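hasden-tabletop: README

A small collection of notes and pictures on how household objects get put down on a table that has been divided into four. Version 2 of the card, dated 02/04/2025. Version 1 was a text file called notes_final, which it wasn't.

What is in here

141 table layouts, each with a short written record: which objects were out, which quarter each one belonged in, and what the person laying the table had to say about it. The remarks column is optional and has turned into the longest column of the lot. There are 1272 lines of it. Much of it concerns the tea towel, which was withdrawn in February after it had been folded in more ways than the form allowed for.

The objects are ordinary kitchen things: racks, bowls and the sort of item that lives at the back of a cupboard until somebody needs it for a project. Nothing was bought specially apart from the tape.

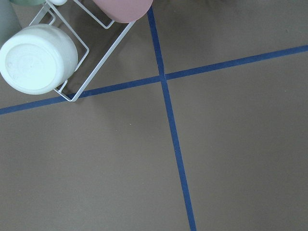

Yasaman Tabrizi

I keep the table and I keep this file, so complaints about either come to the same address. The quarters are marked with two strips of blue tape, one across the other. They are called far left, far right, near left and near right, always from the side where the person laying the table stands. An early draft used compass points. This worked nicely until we turned the table round to get at a socket.

The white wire rack goes in the far left. It is the awkward one, being mostly gaps, and people disagree about where a rack begins. For our purposes it begins at its feet. A foot close to the tape is fine, a foot on the tape is recorded as "on line", and a foot over the tape means the rack is in two quarters and the layout is marked "split". Anything stood next to the rack is recorded separately, even if it leans.

Crumbs, specks and bits of fluff are not objects. Please don't log them. One person did, with great care, for 46 layouts, and we have left those entries in out of respect.

How the records are laid out

layout: a number, with no meaning beyond its order
objects: plain names, lower case, singular
quarter: one of the four, or "on line", or "split"
remarks: whatever you like, within reason

Names are kept dull on purpose. A bowl is "bowl", whatever the underside says. Jumix and Distex turn up in the older records as the names of two storage boxes, now both "box", and if you are searching the remarks you will need all three words. Hämmerli is what everyone calls the second table, after a previous owner. It has a wobble and appears in very few layouts.
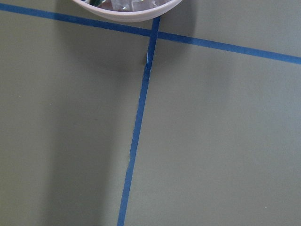

Colour names are the least reliable thing in this collection, and I would advise against building anything on them. The same tabletop has been written up as brown, taupe, grey, olive and, once, "sad mushroom", depending on who was looking and how the light fell. The tape is steadier, and everybody agrees that it is blue. It is also the better guide to position: with the bowl sitting right up against the far side of the strip that runs across, you can settle the matter by looking at the rim and the tape edge and ignoring the table altogether. A rim that comes near the tape still counts as clear of it. If you can't tell, write "unsure" in the remarks and move on with your life.

Known problems

The tape is replaced when it begins to curl and never goes back in quite the same place, so the quarters are not equal and don't match from one layout to the next. Don't measure distances from the tape and expect them to agree.

The strips were laid by eye. Several visitors have offered to redo them with a ruler. The offers are appreciated and the ruler has been put away.

"Left" was entered as "right" in a short run of early records made by someone standing on the wrong side. Those I have found are corrected, with a note in the remarks.

Use and credit

Free to use for teaching or research. Please credit it as the Hasden tabletop notes and mention the version. Corrections are welcome if they give the layout number; "the one with the bowl" doesn't narrow it down.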